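Research > Working papers > Household storage and handling > Section 4

4. Packing stations and bag choice

The survey covered 600 households in Trarnau and the villages served by the Turnlow depot. Of these, 546 returned a complete storage diary. The remaining diaries had gaps of more than a week and were left out of the main tables, although we kept their comments on packing. Dry goods were recorded as flour, rice, lentils or other, and each entry gave the container, the place it was kept and the date it was opened.

Most households moved dry goods out of the store package within a day or two of buying them. Glass jars were the usual choice for rice and lentils. Flour was more often left in a bag, partly for lack of jars large enough to hold it. Clear or cloudy plastic bags were preferred to paper in kitchens where the shelf stood near a stove or sink. Bags that stand upright take up less shelf than bags laid flat, and respondents with narrow shelves mentioned this often.

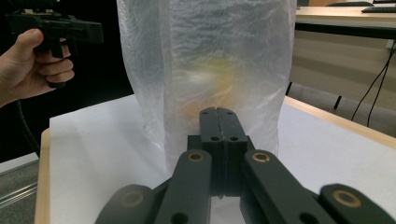 Page last changed: 26 June 2023

The height of a bag matters when it is filled by hand. A tall bag has to be held open at the top while the scoop goes in, and people working alone tended to spill more with tall bags than with short ones. Jadoon, the smaller of the two village groups, reported almost no spills, but its households also bought in smaller amounts and rarely filled a bag past the middle.

4.1 Work surfaces

We asked where the transfer from package to container took place. A kitchen table was the most common answer in Trarnau. In Hurnora it was the counter beside the sink, and moisture complaints were higher there. Light-colored surfaces were rated easier to keep clean, mainly for flour — residue from lentils and rice was noticed on any surface. Households that cleared the table first also wiped it afterward more often, and we treat the two habits as one variable in the analysis.
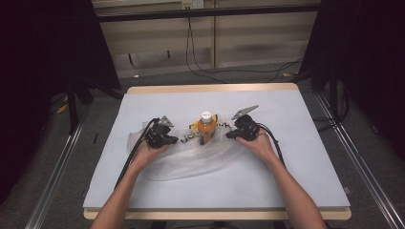

Figure 4. White-topped work table with a light wooden frame.

Bags labeled 1000 g were kept longer than smaller ones after opening. The October diaries show the same pattern, with slightly shorter times for flour. Surface type had no clear effect on storage time once container type was included. The interview notes on surfaces were coded by Aurelia Gruber and checked against the diaries.

Contact the working papers office | Copyright the authors | Back to top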